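Ticket 1228, Unar hand-held gripper kit, opened 2021-02-01

Hi Renitz support, Waqas Usmani again! We're trying out the Unar kit at Ladley and it's mostly great, but the recordings keep stopping at over 1000 frames and the status light goes amber. 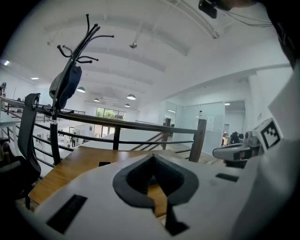
I've swapped the card and the cable, reinstalled Hayat, and gone back to firmware 62 (the one that came in the box). Same thing every time, with both grippers. Opening and closing is smooth though, so I don't think it's mechanical. Oh, and I turned off auto-upload for one session and got four clean takes in a row! 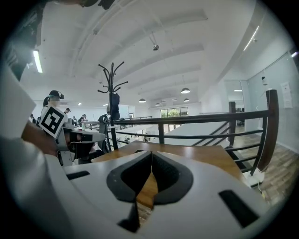 Does auto-upload have to be on for Hayat to save the takes?
Takes are saved to the card first, so leave it off and upload from the Hayat menu when you're done.

Great, leaving it off for now. Please keep the ticket open till the next firmware is out.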